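Cherche régisseur·se plateau et accessoires — Compagnie Plaslow

Production : « Rastari », pièce avec chansons
Engagement à partir de septembre

On lit beaucoup d'annonces de théâtre qui promettent une aventure humaine. Je me méfie de la formule, elle sert en général à faire oublier le cachet. Commençons donc par là : le service est payé, les répétitions aussi, le déplacement sur facture. Si quelqu'un vous a proposé mieux ailleurs, prenez-le.

« Rastari » se joue à la salle Cassim, 200 places, fond de scène étroit, une seule coulisse praticable. Ludger Thiele met en scène. Il annonce une version « sans un seul noir » entre les tableaux, ce que je demande à voir, et c'est vous qui devrez la rendre possible avec 4 interprètes qui changent de rôle en permanence et un plateau où tout roule, sauf ce qui devrait rouler.

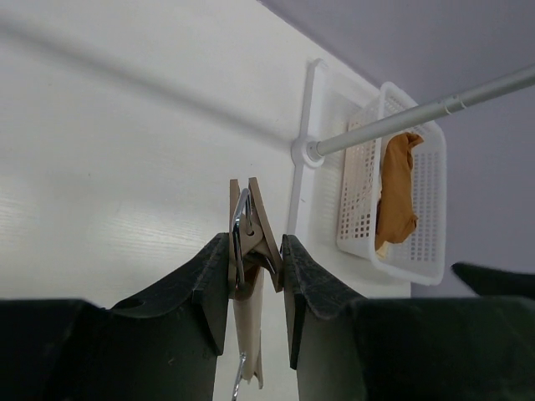
Le travail, donc. Préparer les tables d'accessoires, tenir la conduite, assurer les changements à vue, remettre en état après chaque représentation. Au deuxième acte, une corde à linge traverse la scène et doit être garnie pendant une chanson ; il faut des pinces à linge beiges toutes simples, de ce modèle, et quelqu'un qui sache les poser sans regarder. Les pinces de couleur achetées l'an dernier se voyaient jusqu'au dernier rang. La régie lumière n'est pas dans le poste, quoi que vous ayez entendu dire.

Profil : deux saisons d'expérience au moins, en troupe amateur ou professionnelle, peu importe. Les diplômes m'intéressent modérément. J'aimerais surtout savoir ce que vous avez fait le soir où le décor ne rentrait pas par la porte. Permis B utile — la camionnette de l'atelier Liko n'est pas toujours disponible, malgré ce qu'affirme son planning.

Pour postuler : une page, sans le mot « passion » si possible, et 2 références joignables par téléphone. J'appelle. Envoi à Edeltraud Janssen, administration de la compagnie, ou dépôt à l'accueil de la salle Cassim avant la fin septembre. Réponse à tout le monde, y compris aux refusés.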